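Home | Red Carpet | TV | Style | Street Looks | About Me | Contact

Gondari Gala Gowns: Who Wore It, Who Rented It, and Who Tripped On It

2019-04-14

Okay, my feet hurt, I've had three hours of sleep and I still have glitter in my left ear, but I promised you a recap of the Gondari Television Awards and you're getting one before I go back to bed.

First, the big news. Vira Derkach took home Best Leading Actress for "Toltis" (finally! after all those years of clapping politely for other people) and she did it in a bottle-green column dress that had the whole press pen yelling her name. It's by Kartini Hidayat, who only started showing in October and had never dressed anyone for a carpet this size. I got Kartini for a minute by the coat check and she told me the dress took 246 hours of hand sewing, most of it on the back, "so of course everyone photographs the front." I went around and looked at the back. Tiny covered buttons all the way down, each one sitting on its own little loop. Gorgeous.

The other thing everybody was whispering about was the Pavliuk brothers. Yaroslav and Severyn have hosted the show together 4 times, and they've always done the matching tux thing, which I'll admit I was getting tired of. This year Yaroslav came out in a powder-blue suit with wide lapels and Severyn wore a long black velvet coat that nearly swept the floor. Then it really did sweep the floor, he stepped on it walking down to present Best Comedy, and he grabbed the microphone stand on the way and stayed on his feet. Huge applause! Bigger than some of the winners got, poor things.
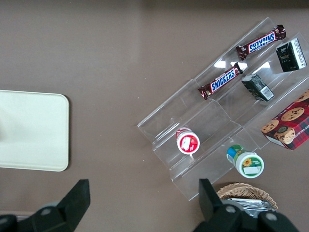

Anyway, the carpet itself was moved this year from the front steps of the Kostiuk Theater to the side street, and I have mixed feelings. It was out of the wind, so no more hair disasters, but it was so narrow that anyone in a full skirt had to go through sideways. Liudmyla Zakharchenko, who has been reading the weather on Channel 2 since I was in grade school, showed up in a coral ball gown with a train and simply stood there until people cleared a path. She got an A from me for that alone. She also told me she'd bought the gown secondhand for 80 dollars and had it taken in by her neighbor, and I've been thinking about my own closet ever since.

A few quick grades, since you always ask:

Vira Derkach: A+. I'd have skipped the second bracelet, but who cares.

Severyn Pavliuk: A for the coat, C for the hem.

Yaroslav Pavliuk: B+. Great color, shoes a bit too shiny.

The cast of "Jutport": B-. They all came in silver, and standing in a row under those lights you couldn't look straight at them. I loved the idea. My phone did not.

Whoever wore the hat with the birdcage on it: I couldn't get your name. Please write to me, I have questions.

The show ran long again. There were 310 people in the hall and I'd say the balcony was checking the bus schedule by the time they got to Best Drama, which went to "Toltis" as well, so Vira was up on stage twice and looked every bit as surprised the second time. She thanked her mother, her dresser and her dog. The "Toltis" writers tried to thank everyone else and got played off by the band.

Next up for me is the "Jutport" season premiere, where I'm told the dress code is "harbor formal." I have no clue what that means. I own one striped top and I may be calling Liudmyla's neighbor.

3 comments

velvetmoth: Severyn's coat was the best thing on TV all night and I won't hear a word against that hem.

Dana in Row K: I was in the balcony and yes, we were checking the bus schedule. Missed it too. Had to call my sister for a ride.

pinsandneedles: Did you get any pictures of the buttons on the green dress? I'm making something similar for my niece and can't figure out the loops.

Contact | Advertise | Copyright 2019, all rights reserved | Back to top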